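Mitschrift Arbeitsplatzergonomie, Teil 7 (Ginting) - Donnerstag

Sitzhöhe zuerst, dann Tisch. Nie umgekehrt!! Unterarme liegen auf, Schultern locker. Monitor: Oberkante höchstens Augenhöhe, bei Gleitsicht tiefer. Blendung - Blick paralell zum Fenster.
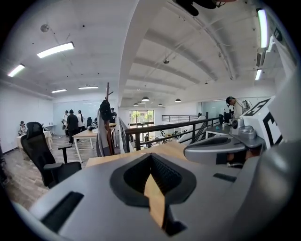

Wann stellt man die Tischhöhe ein?
Erst wenn der Stuhl passt und beide Füße ganz aufstehen.

**Klausur:** Belastung vs. Beanspruchung, kommt sicher dran. Skript Setiawan S. 13 nochmal lesen, Fußstütze fehlt mir nch.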